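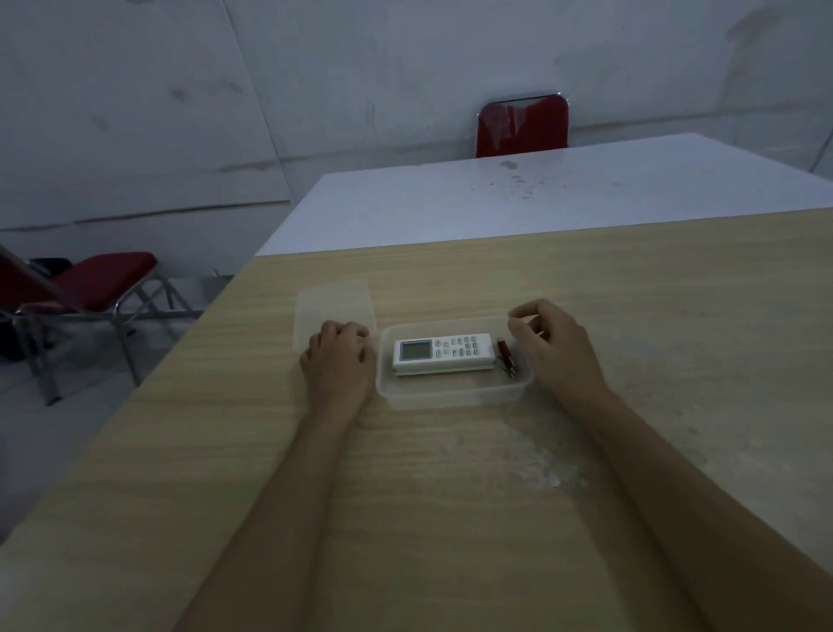 Does a Box Help? Small-Item Storage on Shared Tables

Final report, Applied Methods project
Clomel Study House, ground floor work room

1. Why we did this

The assignment was to pick an everyday claim that people repeat without evidence and test it with the equipment we already had. We picked the claim that putting small things in clear containers makes them easier to find. Storage advice says this constantly. The Weler house guide, which every resident of Clomel gets at move-in, says it on the first page: "Put it in a clear box and you will never lose it again." No source is given. The guide also recommends a drawer divider, a label maker and a hook for every key, so we were not inclined to take it on trust.

Our own starting opinion, for the record, was that the box does very little and that the habit of putting things back does nearly everything. A reader should keep that in mind. We tried to set up the test so that it could prove us wrong, and on one point it did.

2. What we mean by small items

We limited the project to things that live on shared tables and get used by more than one person. The air conditioner remote is the best case. Everyone needs it, it belongs to the room, and it is white, light and easy to leave under a notebook. Around it collects a second group of things used less often and missed more badly: nail clippers, erasers, a spare key, a tape measure, loose batteries.

We left out phones, chargers and anything a person carries away in a pocket. We also left out paper, which behaves differently and would need its own report.

3. The containers

We used rectangular food containers of clear plastic with separate lids. Three reasons were given in our proposal: they were cheap, they stack, and you can see into them. After a month of use we would stand behind the first two. The third is only partly true. Plastic that has been through a dishwasher enough times goes cloudy, and a remote lying in a cloudy box is a pale shape in a pale shape. From a standing position next to the table this doesn't matter. From a chair at the other end it does.

The lids caused more trouble than the boxes. A clear lid laid flat on light wood is very hard to see. People set it down beside the box, slid a folder over it and then couldn't close the box again. Our notes have more entries about missing lids than about missing remotes, which is a poor result for a storage system. If we ran this again we would leave the lids in the cupboard.

4. Method

The work room has two tables pushed end to end, one with a light wood-grain top and one with a white top. We ran the test in two halves during October. In the first half, small items were left wherever the last user put them. In the second half, there was one container in the middle of the wood-grain table, and a card asked people to put the remote and the small tools back in it.

We collected searches in both halves. A search began when a person was asked to turn on the air conditioning or to fetch one of the listed items, and ended when the item was in their hand. We timed with a phone. Searches given up after two minutes were written down as 120 seconds, which makes the bad cases look slightly better than they were.

Total searches: 70 without the container, 70 with it. All of the searching time added together came to 3864 seconds. We mention that total because the proposal promised it. It tells you very little, and most of it comes from a few long searches.

5. Results

The middle value (median) for a search without the container was 49 seconds if we look at items other than the remote, and 40 seconds for the same items with the container. That is an improvement. It is not the improvement the Weler guide promises.

For the remote alone, the gap was larger than we predicted, and this is the point where we were wrong. Nearly every remote search in the second half ended within a few seconds. People walked to the middle of the table and picked it up. We had argued in the proposal that a fixed spot with no box would work just as well, and we still think it might, but we didn't test a fixed spot with no box, so we can't claim it.

The small tools did worse. They are narrow, they slide to one end, and they get trapped between the remote and the wall of the container. Reaching in for a pair of nail clippers beside a remote means pinching at them with thumb and finger, and several people chose to tip the whole box out onto the table. Once the contents were tipped out, they didn't all go back. A box that is the right size for the remote is too long and too shallow for the tools, and we should have seen that before we started.

6. Objections we take seriously

The order of the two halves. Everyone who took part in the second half had already spent the first half hunting for the same things in the same room. They had practice. Some part of the improvement has to be practice, and we have no way to say how much.

The card. We changed two things at once, the container and the written request to use it. A card reading "please put the remote in the middle of the table" might have done the whole job. Our grader on the proposal raised this and we answered that the card was "part of the system." Reading that answer again, it is weak.

Being watched. People are tidier when someone is standing nearby with a timer. We checked the table a few times at around 7 a.m., before anyone was likely to be thinking about the project, and the remote was in the box on some mornings and on a windowsill on others. We didn't keep a proper tally of those checks, so they are an impression only.

The season. October is not air conditioner weather for much of the day. In August the remote would be in use constantly and might hardly ever see the inside of a box.

7. Comparison with earlier work

The only earlier project we could get hold of was a report from the Stutthorpe residence, which tested colored trays in a kitchen and reported that they "solved" the problem of lost utensils. We would be careful with it. The report times no searches at all. Its result is based on asking people at the end whether they liked the trays, and people generally say they like things that were free. The trays may well work. The report doesn't show it.

The Intarasuk house did something we find more interesting, though it was never written up as a study. They fixed the remote to the wall with a short cord. We visited for an afternoon and couldn't lose it if we tried. The complaint there is that you have to get up, and that whoever sits nearest the wall ends up in charge of the temperature.

8. What we would recommend

For one shared remote, a container in a fixed place is worth having. Use it open and don't bother with the lid. Put it where people already drop the remote, and leave the other small things out of it.

For nail clippers and similar tools, we don't recommend a long flat box. A cup or a short upright jar would probably suit them better, but "probably" is all we have, since this came up too late to test.

We do not recommend buying anything on the strength of this report. One room and one month are a thin basis, and the effect for most items was under ten seconds.

9. Left undone

We wanted a third stage with a marked rectangle of tape on the table and no container. That stage is the one that would settle the argument, and it was dropped when the room was booked for exams. The tape is still in the cupboard with the lids. Any group that takes the topic next year is welcome to both, and to our timing sheets, which are in the project binder behind the Stutthorpe report.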